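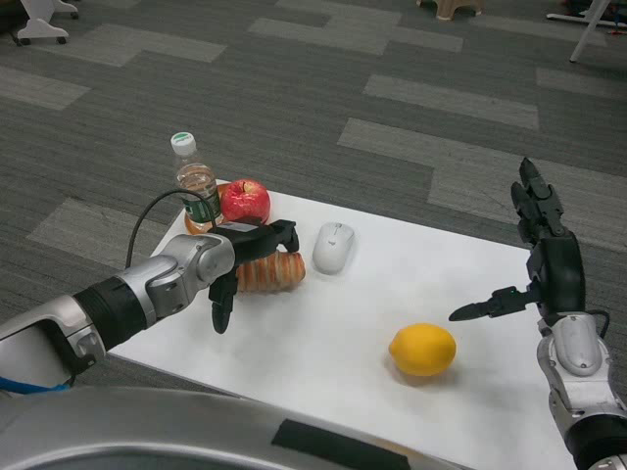
December 2022
Posted by Soteneck Reads

Finished the big Cosden family novel last night, all 900 pages of it, and I need to talk about it somewhere or I'll burst. Thread!

First thing: it's a grief book that hardly mentions grief. The mother dies on page 40 and then the family spends two whole chapters arguing over who gets the boat. I loved that so much.

The town is called Gellton and I could draw you a map of it by now. The cannery, the hill road, the pub with the wrong clock. I kept wanting to look it up for a holiday.

The middle sags a bit, I'll admit. There's a long stretch of letters from the Sheehan branch of the family and I was reading those on the bus with one eye shut. Stick with it — one of those letters comes back near the end and I had to put the book down and make a cup of tea.

Page 171, if you have it handy. The paragraph about the sister's winter coat still hanging behind the door, with a shopping list in the pocket. I've read it out loud to everyone in my house (sorry, house).

It made me think of every memoir I've read that tries to explain a loss. The narrator here never explains hers. She paints the fence, she gets the colour wrong, she paints it again!

My copy is a library one and somebody has pencilled tiny ticks beside their favourite lines. We agree on nearly all of them, my neighbour in ticks.

Going back for the author's short stories in January. If you've read them, tell me which one to start with — no spoilers please!

Print this page
E-mail this to a friend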